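Prastthorpe Button Station Trials: Data Card

Summary

Prastthorpe is a set of recorded manipulation trials used to compare two hands on the same robot arm: a multi-fingered hand with jointed fingers, and a parallel gripper fitted with flat pads. The tasks involve approaching, grasping and placing industrial push-button boxes on a shared table. The set was prepared by the manipulation group at Villaseñor and is maintained by Melquiades Escobedo, to whom corrections should be addressed.

Contents

The release holds 400 trials, divided equally between the two hands. Each trial folder contains:

video from the head camera
joint positions and commanded targets for the arm
finger positions, or jaw width for the parallel gripper
a text instruction
an outcome label (complete, partial, failed or stopped)

Video is recorded at 15 frames per second. Joint data are recorded at a higher rate and must be resampled before the two are combined. A script for this purpose is in the tools folder.

Task setup

Trials take place on a white table. The target is a control box resting on a textured cushion, which allows the fingertips to press lightly below the edge of the box without striking a hard surface. Other button stations and small parts remain on the table as distractors. Their arrangement was changed between sessions but was held fixed within each session, so that both hands faced the same layout.
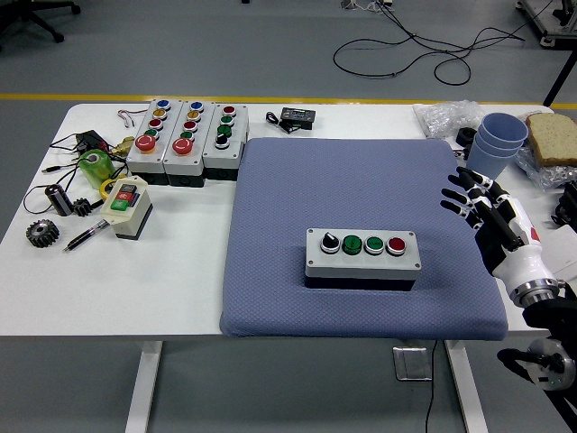
Figure 1. Jointed hand beside the four-control target box, with distractor stations at upper left.

The operator begins each trial from a stored start pose. A trial is ended by the operator, or by the controller if the force limit at the wrist is exceeded. Trials ended by the controller are labeled "stopped" and should not be counted as failed grasps when success rates are reported.

Controllers

Both hands were driven through the Skerkelau controller, version 5. Settings for arm speed and stiffness were identical for the two hands. Finger closing speed was tuned separately, and the values used are given in the settings file of each session.

Known limitations

The head camera does not always show the contact points, particularly when the palm passes over the box.

The wrist force sensor was recalibrated in July. Force readings from earlier sessions carry a small offset and are marked in the session index.

All trials were performed with a single arm. Results should not be taken as evidence for two-handed tasks.

Data splits

A test group of 128 trials is reserved for evaluation. The remaining trials may be used for training. Sessions are never divided between the two groups, and users who create their own splits are asked to observe the same rule.

Access and use

The data may be used for research and teaching. Requests for the full video archive are handled through Privport, where the current version number and change log are also kept. Published work should state the release version and the hand or hands included in the comparison.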